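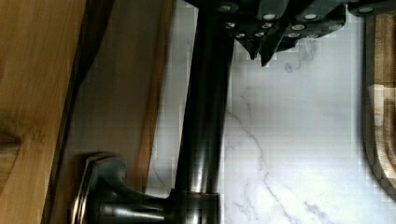

**《Valier》第二季改到明年二月，删掉的两集还补不补？**

**楼主 半截粉笔** 发表于 28/08/2018

Neva 平台早上更新了片单，《Valier》第二季从秋季挪到了二月，具体哪天没写。页面上的集数也改了，原来是 12 集，现在变成 10 集。公告很短，大意是后期制作需要更多时间，感谢观众耐心等待，完全没提集数的事。

我翻了一下，春天的宣传稿里明确写过 12 集，当时编剧统筹 Heloísa Sampaio 还接受过采访，说第二季会把港口那条线讲完。现在少了两集，不知道砍的是哪一部分。

想问几个问题：

1. 有没有人看到制作公司 Filura 那边的说法？
2. 已经买了年费会员的，改期之后能不能退？
3. 少掉的两集是根本没拍，还是拍了不放？

---

**2楼 oldtown_77**

Filura 官网没有新内容，最后一条还是杀青那天发的合影。

第三个问题我倾向于没拍。杀青日期比原计划早了一个多星期，当时这边还有人夸他们效率高。

---

**3楼 柚子皮**

早杀青说明不了什么，第一季也是提前收工的，集数一集没少。

我觉得是拍了，剪的时候合并了。Sampaio 在那个采访里还提过一句，说结局那一集很长，粗剪 111 分钟。平台不太可能放一集这么长的，要么拆开，要么剪短。如果本来打算拆开，现在决定剪短，集数自然就少了。

---

**4楼 oldtown_77**

回复 3楼：粗剪 111 分钟，剪短之后算一集，那也只少一集。另一集呢？

---

**5楼 柚子皮**

另一集可能是中间那集回忆。去年漏出来的分集标题里有一集叫《磨坊》，新片单里没有了。当然漏出来的东西不一定准。

---

**6楼 北窗**

说一下退款。我刚问过客服，回复是年费会员不跟单部作品绑定，改期不构成退款理由。月费的可以随时停，停了之后用到当期结束。

我买年费就是为了这部剧，当时首页横幅写的是“今秋回归”，横幅现在已经撤了。谁手上有截图请发一下。

---

**7楼 小卖部老板**

横幅截图我有，晚上回家传。不过别抱太大希望，横幅底下有一行小字，写着“上线时间以实际为准”。

---

**8楼 北窗**

小字我也看见了。先留着，投诉的时候有总比没有强。

---

**9楼 三号机位**

楼上几位讨论集数，我更关心换导演的事。第一季前半部和后半部的导演不是同一个人，后半部明显好看。第二季的导演名单到现在都没公布，片单里导演一栏是空的，编剧一栏只有 Sampaio 一个人。正常情况下杀青之后名单早就定了。

我猜是署名有争议。这类改期经常跟署名、酬劳有关，后期只是对外的讲法。

---

**10楼 半截粉笔（楼主）**

回复 9楼：有依据吗？还是猜的？标题里的事情已经够乱了，没依据的最好标明一下。

---

**11楼 三号机位**

我写了“我猜”。

依据就是导演栏空着，大家都能去看。《Murín》当年也是这样，导演栏空了三个月，最后播出的时候多了一个谁都没听过的名字。

---

**12楼 海盐**

《Murín》跟这个情况不同。那部是中途换了平台，合同要重签，名单才晚公布。当时的报道说得很清楚，跟署名争议没有关系。

另外，《Murín》改期之后集数没动，播出来的每一集时长也跟预告一致。拿它来类比《Valier》，只能类比改期，类比不了删集。

---

**13楼 三号机位**

合同重签里面包不包括署名条款，报道没写，你也不知道。

---

**14楼 海盐**

对，我不知道，所以我没有下结论。

---

**15楼 慢车到站**

整理一下时间线，后来的人可以少爬几层。都是公开页面上能查到的，传闻没放进来。

- 春季：宣传稿，第二季，12 集，秋季上线。
- 五月：Sampaio 采访，提到港口线收尾，结局集粗剪 111 分钟。
- 六月底：Filura 发杀青合影。
- 七月：预告片上线，片尾仍写“今秋”。
- 今天：片单改为二月，10 集，导演栏空。

预告片到现在还没下架，片尾的字也没改。 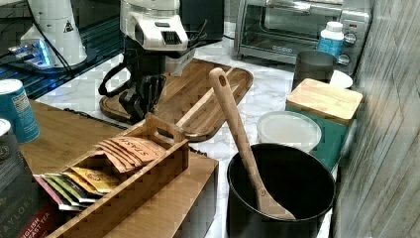 *白色机械臂与木质托盘*

有遗漏请跟帖，我会补到这一层。

---

**16楼 柚子皮**

补充一条：七月的预告片里有磨坊的镜头，第四十秒左右，外景，能看到水轮。所以《磨坊》那集至少拍过一部分。

---

**17楼 oldtown_77**

去看了，确实有水轮。那我收回 2楼“没拍”的判断，至少这一集拍了。

不过水轮也可能出现在别的集里，第一季第六集的外景就是在河边。

---

**18楼 柚子皮**

第六集是桥，没有水轮。我刚重看过。

---

**19楼 小卖部老板**

横幅截图传到附件区了，清晰度一般，字能看清。日期栏我没裁掉。

顺便说，隔壁版有人发起了联名，要求平台说明集数变动，目标是 1,000 人，我中午去看的时候是 1,647。联名信写得比较克制，只要求答复两件事：集数为什么变，删掉的内容以后会不会以别的形式上线。

---

**20楼 北窗**

签了。建议再加一条退款，不过发起人说信已经定稿，不改了。

---

**21楼 海盐**

我没签。改期我能接受，后期需要时间是正常的，第一季的声音就做得很赶，第三集雨夜那场对白几乎听不清。多给几个月，把混音做好，我愿意等。

集数也一样，第一季中间有两集明显在拖，10 集如果节奏紧凑，未必是坏事。

---

**22楼 半截粉笔（楼主）**

回复 21楼：等我也愿意等。问题在于他们改集数的时候一个字都没说，是网友自己对比页面发现的。如果公告里写一句“第二季共 10 集，结构有调整”，这个帖子大概就不会有了。

---

**23楼 海盐**

公告写得差，这一点同意。

---

**24楼 纸鸢不飞**

第一季我是跟父母一起看的，他们只看配音版。请问配音版也是二月同步上吗？第一季的配音晚了快两个月，等上线的时候剧情早被亲戚说完了。

---

**25楼 慢车到站**

回复 24楼：片单上语言一栏目前只有原声和字幕，没有配音。第一季也是先上字幕，后来才加配音，所以现在看不出来。配音如果有消息，一般会单独发公告。

---

**26楼 三号机位**

更新一下，刚才又去看了片单，导演栏还是空的，但是“后期制作”那行多了一家公司，之前没有。名字我不认识，搜了一下，主要做声音。

所以 21楼说的混音可能还真有点道理。署名的事我保留意见。

---

**27楼 海盐**

谢谢更新。如果是声音返工，五六个月也说得过去，毕竟还要排档期。

---

**28楼 oldtown_77**

声音返工解释不了少两集。

---

**29楼 柚子皮**

可以同时发生。先定剪，定剪之后集数变了，声音要按新的剪辑重新做，时间就往后推。顺序上是通的。

---

**30楼 半截粉笔（楼主）**

标题先不改。Filura 或者 Neva 有正式答复的话，我贴到一楼。讨论剧情走向的请去第二季预测帖，那边有人在整理港口线的人物关系。

北窗如果投诉有了结果，麻烦回来说一声，我的年费也是那时候买的。

---

**31楼 北窗**

已经提交，系统显示处理时间七个工作日。有回复我贴原文。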